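Nerkanance Suturing Skills Helpdesk
Ticket 3448: practice pad, thread fraying and knots slipping
Opened by: Bezawit Gudeta, Woldegiorgis teaching room
Status: waiting for reply

Hello all, and thank you for getting back to me so kindly last time. I'm afraid I have another thread question. We're on the black suture and the pale pads from Nekgate, and since we opened the new box two of my trainees have had knots work loose on the second throw. They're careful people (one of them is far neater than I am!) so I don't want to put it all down to technique.

I've tried a slower pull, and a shorter tail, which helped a bit. The old box never gave us this bother.

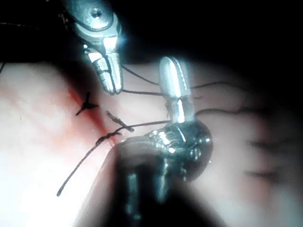
Knot on the pad near the reddish line, with pale frayed fibres on the shaft of the upright tip.

It's the fluff I'd like your opinion on. Our thread is black and those fibres are pale, so I can't see how they match, unless the core is a different colour from the coating? I've wiped all the tips down with a lint-free cloth and put the new box to one side for now.

Reply from helpdesk, Tuesday, August 20, 2019
Hello Bezawit, lovely to hear from you again. Please cut a short length from the new box, untwist the end and tell us what colour it is inside. Could you also send the lot number from the lid? We'll ask Ostesgate to put a replacement box by for you in the meantime.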